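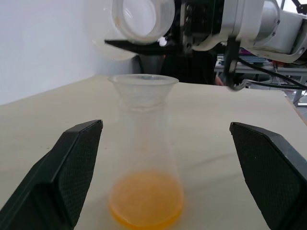 July 19, 2025. Zustel slot build, bonus round check. Pirmin Rainer sent the new reel strips from Orosville last night and I ran them this morning against the old ones. The free spins feature is meant to come in once every 231 spins on average. Old strips were fine. New strips trigger it too often, and the fault looks to be on reel 4, where the scatter symbol has been put in twice. For the bonus screen art, Mowat want a potion theme, and the clear flask with a shallow layer of orange-yellow liquid in the bottom and a cup sitting in its neck like a funnel is close to the shape I have in mind for the pick-a-bottle game. Wide base, narrow neck, easy to read on a phone.

Took the extra scatter off reel 4 and started the long run again at 11.30. Left it going over lunch.

Paytable page: the wild is still described as paying on its own. It doesn't. Text needs changing in the help file and on the info screen – both are separate strings, which caught me out last time with Hotmont.

Autoplay stops after 30 spins as it should, but the counter shows 1 when it ought to show 0. Only happens if the player changes the stake first. Logged, low priority.

Sound: coin noise carries on for 2 seconds after the win count finishes. Same on the tablet. Have not looked at why.

Long run finished 15.10. Trigger rate back where it should be, overall return a shade under target. Could be the missing scatter pays. Pirmin to recheck the strip weights before we send anything to Mowat.

To do: help text, counter, rerun with the last seed, ask Hotmont whether they still want the November version kept on the test server.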